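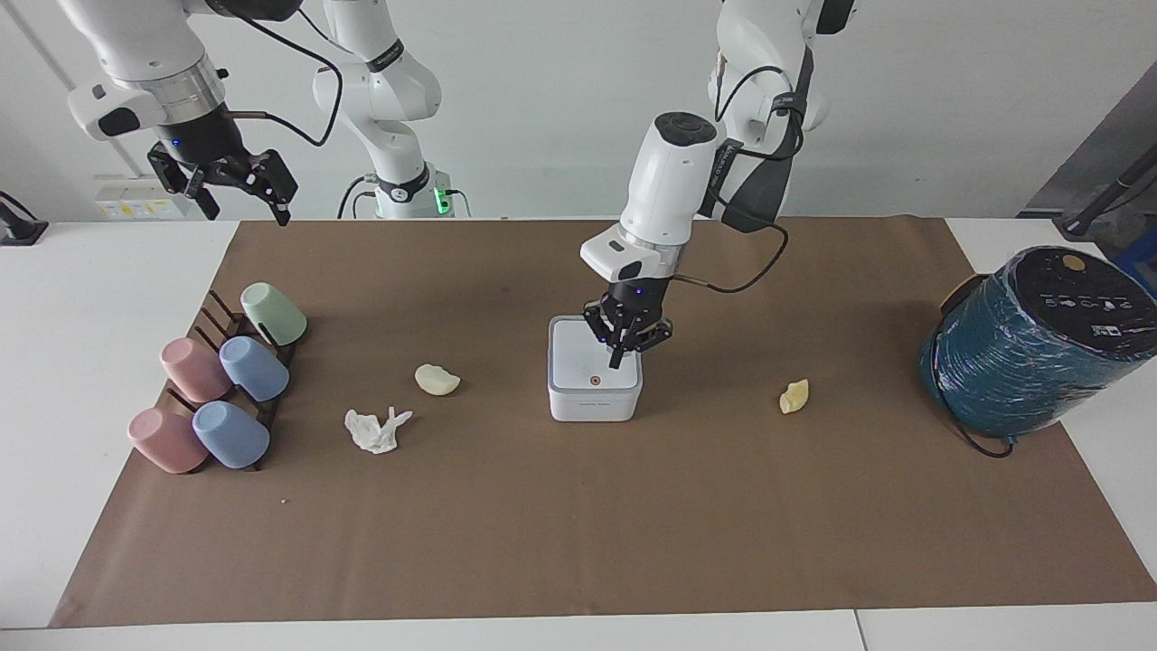 Attachment 1: bench during the run, left gripper at the box, right arm parked up

Ticket 663
Team: Tirkeck student robotics club
Project: table tidying, entry for Ondside
Opened by: Vilja Lehtinen
Assigned to: Meinrad Hubmann
Opened: 11 May 2022
Status: Open, waiting on team
Subject: Left gripper says "grasp complete" and the lid stays on

Vilja Lehtinen
The left arm goes down to the white box, closes, reports grasp complete and goes back up without the lid. The program then carries on as if it had the lid and tries to put it down on the paper. We have done six runs and it happened on all of them. Cups are fine. We have not changed anything. We think the gripper is faulty and would like a replacement before Ondside.

Meinrad Hubmann
Everybody who opens a ticket has not changed anything. Please send the Conivance log and tell me which version of the task file you are running. I am not swapping a gripper on the strength of one object when it picks up cups all day.

For the record, the blue lights on the gripper are on in your picture and the ring at the base of the other arm is green. That doesn't prove the thing is healthy, but I'd want more than a stubborn lid before I call it broken.

Vilja Lehtinen
Log attached, it is over 4000 lines, sorry. The task file is the one from March. Yvette made the threshold a bit lower last week because the cups were getting squeezed. I didn't count that as a change as it was for the cups.

Meinrad Hubmann
It is one threshold. It applies to whatever the gripper is holding, cups, lid or a slice of apple.

What I can see in the log: the fingers close, the force goes past the threshold almost at once, and the program writes "grasp complete". It never checks whether anything came up with the hand. So all that message means is "I touched something hard". Pushing down on top of a closed box would give you the same line.

Please do these in order and write down the result of each:
1. Put the threshold back to the March value. Run the box only.
2. Run the approach at slow speed and stop before the close. Look from the side and note where the fingertips are compared with the edge of the lid.
3. Open and close the gripper on nothing. Tell me whether both fingers move by the same amount.

Yvette Petrenko
I don't think it's the threshold. I had the same thing in simulation with the old number. My guess is the vision. The box is white, it has a slightly rounded lid and the lights in the Jarman room are harsh, so the height estimate is probably off. There is an orange dot on the front of the lid, could we use that as a marker?

Meinrad Hubmann
Could be. I'm not convinced, and I notice that "the vision" gets the blame every term. If the height were off by much you would be knocking the box across the paper. Do the three checks first. Leave the dot out of it for now, it is on the front and tells you little about how high the top is.

Vilja Lehtinen
Results:
1. March value: same fault. Log says grasp complete, lid still on.
2. Fingertips are above the edge. They come down on the rounded part. Leena put a ruler next to it and they should go lower by a few millimetres.
3. Both fingers move the same.

So Yvette was partly right? And I suppose the gripper is not broken.

Meinrad Hubmann
Check 3 rules out the obvious mechanical fault, so no replacement. Check 2 is the useful one. Before we hand it to the vision people, where does the table height in your config come from? Who measured it, and was the brown paper on the table at the time?

Leena Eskola
It was copied from the 2021 team's config. I wasn't in the club then. I doubt they used paper, their bench photos show a bare table.

Meinrad Hubmann
Then you are running on someone else's table. Paper alone is too thin to account for a few millimetres, so please don't come back and say the paper did it. Measure again with the paper taped flat, at the box position and at the cup rack. If the two numbers differ, send both. Take the tissue and the food off first, they are only more things to bump into while you are measuring.

Also add a check after the lift. If the fingers can close all the way, there is no lid in them and the program should stop. I would want that even if the height turns out to be the whole problem.

Anneli Valtonen
Club supervisor here. Can this be marked solved? The Ondside form asks for no open faults.

Meinrad Hubmann
No. There is a likely cause and no run yet in which the lid came off. I'll close it when I have a log from six good runs in a row, with the new height and the lift check in place. Cups included, at whichever threshold you settle on.

Vilja Lehtinen
OK. Measuring tomorrow after the lab is free. Yvette is writing the lift check.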